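Vallside Hangs On to Its Second Car, and to Most of Its Second Driver
Posted 16/09/2019 | Filed under: Regional Touring Cars, Silly Season

Vallside Racing will run two cars again next year, which will surprise anyone who spent the summer reading that it would run one, or three, or a food truck. The team confirmed the plan in a statement of four paragraphs, two of which were the same paragraph.

The lead car stays as it is, with the same driver, the same engine and the same shade of green that looks fine in daylight and like pond water on television. The second car is where things get interesting, or at least where they get complicated. Sirkis, the gearbox firm that has had its name on the hood since the start of last season, is keeping its name on the hood but moving it to the left. The right side now belongs to Lukumay, a tire and wheel distributor that has never sponsored a race car before and, judging by its press kit, has been waiting a long time to use the word "synergy."

As for who sits in the thing, Vallside says the current driver has agreed to a deal covering "a majority of rounds." There are 11 rounds, so a majority could be 10 or it could be 6. We asked which. The team told us it was closer to the second. We asked if it was the second. The team told us it was very excited about the year ahead.

It's the second, then. Six rounds, with the other five going to whoever turns up with a license and a check. Paddock gossip has at least two names on the list, both of them fast and one of them solvent. Neither would be drawn on it over the weekend, although one did ask us what the seat cost, and that's usually supposed to go the other way around.

The money is the whole story, of course. Running a second car in this series used to be something a team did because it had a spare shell in the back of the shop and a cousin who could weld. These days there's the control engine lease, the sealed electronics, the mandatory data package and the entry fee, which goes up again in February. By the time you've paid for all that you can't afford the cousin. Three teams have dropped to a single car in the past two seasons and one of them has since dropped to no cars, a format it seems to be enjoying.

Vallside's results haven't made the case any easier. The lead car scored 266 points this season, good for fourth in the standings and a decent argument for third if the stewards had been in a better mood at the street race. The second car scored 100. That's a perfectly respectable number on a quiz and a slightly less respectable one over 11 weekends, though it should be said that the car spent two of them upside down or recently upside down. Neither accident was the driver's fault. One belonged to a competitor who mistook the pit entry for the first corner, and the other belonged to a wheel nut.

About that wheel nut. The team has changed its pit equipment since, and its stops over the last three rounds were the quickest they've been all year, which is to say the car left with all its wheels and everyone was able to go home. Lukumay's arrival ought to help too. Part of the deal is said to be a supply of wheels that haven't already been curbed by somebody else.

The bigger change is at the circuit end. The calendar for next year opens at Kinditby, a track that has been missing from the schedule since it was resurfaced and discovered to have been resurfaced in the wrong direction. (The drainage now runs away from the infield and toward the braking zone for Turn 4. Officials describe this as a feature that rewards experience.) The track has put in new curbs, a new timing tower and 798 new grandstand seats, a figure it has repeated so many times that we can only assume it was going for 800 and ran out of bolts.

Vallside has always liked Kinditby. It took its first win there, back when the cars had twice the power and a third of the paperwork, and it still tests there when the budget stretches to fuel. The second car will be driven by its regular man for the opener, so the team will at least start the year with two people who know where the water goes.
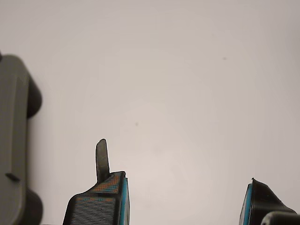 After that it gets murky. The provisional plan has the regular driver in for the first four rounds, out for the middle of the summer and back for two late ones, assuming his other commitments allow it. His other commitments are a GT program on the opposite coast that clashes with three of our rounds and a day job at a dealership that clashes with all of them. He has asked for the street race off. Having watched him get around the street race this year, we think that's generous to everybody.

Splitting a seat also raises the question of who gets the points. Under the current rules drivers keep their own and the car keeps the total for the teams' championship, so Vallside could in theory finish well with a second car whose drivers are scattered across the bottom of the table like loose change. It's been done. A few years back a rival outfit went through five drivers in one car and came home third among the teams, then had to hire a bigger table for the banquet.

Whether the engineers can cope is another matter. Each new body in the seat means a new pedal position, a new belt setup and a fresh set of opinions about the brakes. The crew chief's view of this was not provided in the statement, but he was seen after the final race taking home the good torque wrench, and we'll leave readers to make of that what they will.

Sirkis, for its part, sounds relaxed. The firm's contract covers both cars through the end of next season with an option for one more, and it gets the same amount of hood no matter who's looking out over it. It also supplies gearboxes to four other teams on the grid, so its chances of standing near the podium are better than most people's.

The livery will be shown at the winter banquet. Expect green, with Lukumay's orange laid over it in a way that somebody in a meeting will have called bold. The team says the second car will be easier to tell from the first this time, following complaints from the commentary box, the marshals and, on one occasion, its own pit crew.

Testing dates haven't been set. Vallside wants two days at Kinditby before the opener, and the circuit wants to be paid for the last two. Entries for the full season close at the end of February, and the five open rounds in the second car will be sold separately after that. Tire allocation, crash damage and lunch are not included.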